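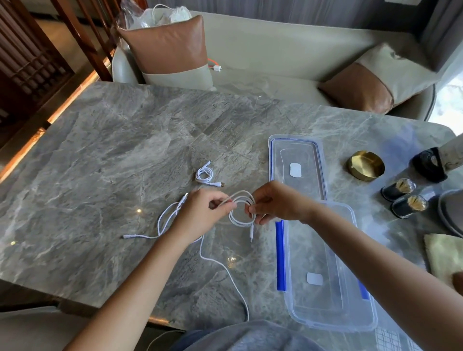

One reader wrote in to say that the over-under method had never worked for them, that every lead they owned went back into the drawer as a ring and came out as a knot, and could the page please explain which way the wrist turns. The section on coiling has been rewritten accordingly.

Storing and labelling household leads

Updated April 2021

This page covers sorting, testing, coiling and storing low-voltage leads: phone chargers, data cables, audio leads and similar. Mains extension leads are dealt with separately, as they need to be checked for load and for damage to the outer sheath.

What you need

A clear table
Hook-and-loop ties, 16 cm long
Self-laminating labels and a fine permanent pen
A shallow box with dividers (the Odine four-section tray fits a standard kitchen drawer)
A cheap inline USB meter, if you want to test charging current

Step 1. Sort by connector

Lay the leads out and group them by the connector at the device end. Ignore length and colour at this stage. Put anything with exposed wire, a cracked housing or a bent plug to one side for recycling. Tape repairs do not last on a lead that is flexed daily.

Step 2. Test

Plug each charging lead into the same power supply and the same device. Change only the lead. With the meter in line, note the current once it has settled, which takes a minute or so. A device with a nearly full battery draws less, so start with one below half charge.

My reference lead settled at 1,706 mA. The supply was rated at 2,000 mA. A lead that gives less than half the reference figure under the same conditions is not worth keeping for charging.

Move the lead gently at both ends while the meter is running. If the reading drops out, the conductor is broken near the strain relief and the lead should go.

Step 3. Coil

Hold one end in the left hand, with the connector pointing towards you. Slide the right hand along the lead to draw off enough for one loop.

First loop (over): bring the right hand to the left and lay the loop in normally, rolling the lead slightly between thumb and finger so that it lies flat.

Second loop (under): turn the right wrist inwards so that the thumb points down, take hold of the lead, then turn the wrist back as you bring the hand across. The lead should pass behind the loop.

Alternate the two until you reach the end. The twists cancel, and the lead pays out straight when thrown or pulled. Do not pass the free end through the middle of the coil, as this is what causes the row of knots.

A loop 10 to 12 cm across suits most thin leads. Stiffer ones need more – let the lead find its own curve and follow it.

Step 4. Tie and label

Fix the tie to the lead itself, close to one connector, so that it stays put when the coil is undone. Wrap the label next to it. Write the connector type, the length and the month of testing, for example: USB-C, 1 m, July.

The Trodholm ties hold well but shed fluff after a year. Rarent ones are thinner and easier to write on.

Step 5. Store

Stand the coils on edge in the tray, no more than 4 to a section. Keep adaptors in a separate bag. Repeat the test in Step 2 once a year for leads in regular use.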